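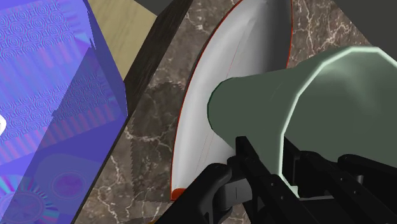 October, morning

Second trial of the indigo print paste for the Jirlow order. Yesterday's batch was too thin and the lines of the motif ran into each other after steaming, so today I made it thicker. For 900 g of paste I used 51 g of the Zolleck thickener, added in small portions with the mixer on low. It still made a few lumps. I pressed it through the fine sieve twice and left it to stand, covered.

The cotton is the same as last time, 205 cm cut from the Prollholm roll. Washed, not ironed. I should have ironed it, there is a crease near the left selvage and the screen did not sit flat on it.

Printed 5 repeats. Numbers 1 and 2 have sharp edges but the color is weak in the middle, I think I pulled the squeegee too fast. Number 3 is the best one. Number 4 has a double line at the bottom - my registration mark moved, the tape is old. Number 5 is on the crease, ignore it.

14:30

Steamed all of them. The color came up darker than on the Yadav sample card, and a little more red. I don't know yet if it is the water or the paste. Please do not throw away the rest of the paste, it is in the cold cupboard with the green lid.

To do: new tape. Wash test on number 3, cold first, then warm. Ask Jirlow if they accept a darker shade, or if we must match the card.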